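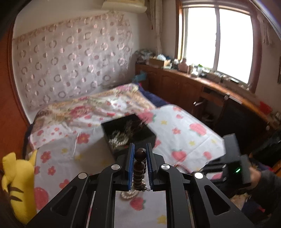 Wooden beads, with the open jewellery box behind.

Popular Music and the Album, session 2: the return record
Notes by Ida Rothe, March 10, 2026

Today we listen to the second solo album of the singer Mekonnen, who left the group Ondlow when it was at its most successful. Please hear the whole record once before class, without reading reviews.

The first solo album avoided everything people knew from the group. It has drum machines, very short songs and almost no guitar. On the second one the guitars come back already in the opening track, "Billov", which runs at 140 beats per minute and has the old call-and-answer chorus.
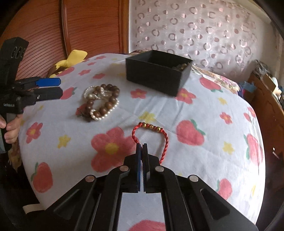 The question for us is how a singer can use the old style again and still sound like a solo artist. Listen to the voice in the verses. It is lower than in the group years, and it sits behind the beat. The producer left the breathing in the mix – on the group records it was always removed.

Compare also "Setis", the slow song that closes side one. It goes at 90 beats per minute and the chorus comes only once, so the listener waits for a second one that does not arrive.

Reading: course book, chapter 22, only the part on song form.

For next time, write one page on either song. Name the sections (verse, bridge, chorus) and say where the drums change. The longer essay is due in August.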